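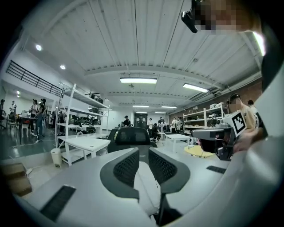 Figure 4. View from the camera of the hand-held gripper. Both fingers are at the bottom center. On the right, another operator holds a second unit with its square marker.

Kirkora Hand Teaching Kit - Set-up Guide
Section 4: Recording a task by hand

Published July 17, 2019, by the Stanciu documentation group

Search this guide
Enter keyword or part number
Go

4.1 Before you begin

This section explains how to show a task to the robot with the hand-held gripper. You do not need the robot arm in the same room. You do need a charged gripper, the Omico recorder program installed on your computer, and a free storage card.

Please read Section 3 (Mounting the marker) first. If the marker is not flat on its card, the position of the gripper will be wrong in every recording made with it.

4.2 Preparing the room

1. Choose a room with even light. Ceiling lights are good. Direct sun through a window is not good, and you should close the blinds.
2. Leave plenty of objects and edges in the view. The camera finds its position from fixed things such as shelves, beams, railings and the lines of the ceiling. A plain white wall alone is too little.
3. Put the objects for the task on a table which does not shake.
4. Move loose cables away from the place where the operator will walk.

Note: Other people may stay in the room and work. They should not stand between the camera and the task.

CAUTION: Do not walk backward while recording. The operator looks at the fingers and can easily fall over a box or a cable.

4.3 Starting the gripper

1. Hold the gripper by the handle, with the fingers pointing away from you.
2. Press the power button for 3 seconds, until the status light becomes green.
3. Open and close the fingers fully, two times. The program uses this movement to learn the widest and the narrowest opening.
4. In Omico, select your gripper from the list and press Connect.
5. Check the live view. Both finger pads must be visible at the bottom of the picture. Dark corners are normal with this lens and need no correction.

Note: Keep your hand away from the ventilation grilles on the housing. If they are covered, the gripper becomes warm and switches itself off.

4.4 Mapping the room

1. Press Map in the program.
2. Move the gripper slowly from left to right, then up and down, for 40 seconds. Include the ceiling in this movement.
3. Return to the table and hold still until you hear the tone.

If two operators work in the same room, each one makes a separate map. Give every unit a different marker number - the program refuses two units with the same number.

4.5 Recording the demonstration

1. Start from the same height each time, with the fingers open.
2. Press Record and wait for one short tone.
3. Do the task at a calm speed. Close the fingers completely on the object before you lift it.
4. After you release the object, move the gripper back and press Record again.
5. Write a short name for the task. Delete the recording if you dropped the object or touched it with your other hand.

For a simple pick-and-place task, 154 good recordings were enough in our tests at the Vanunstead workshop. Change the position of the object a little between recordings.

CAUTION: Do not put your own fingers between the pads when the gripper is on.

Comments (3)

bench_two
Step 4.3.3 was missing in the January version and our openings were all wrong. Thank you for adding it. Can I do it again in the middle of a session?

Reply from Stanciu support
Yes, but please stop the recording first. Then make the two movements and press Connect again.

mokka18
Our map fails each time near the end of the 40 seconds. We have a low ceiling, all one color. I will try with the shelf doors open and write again.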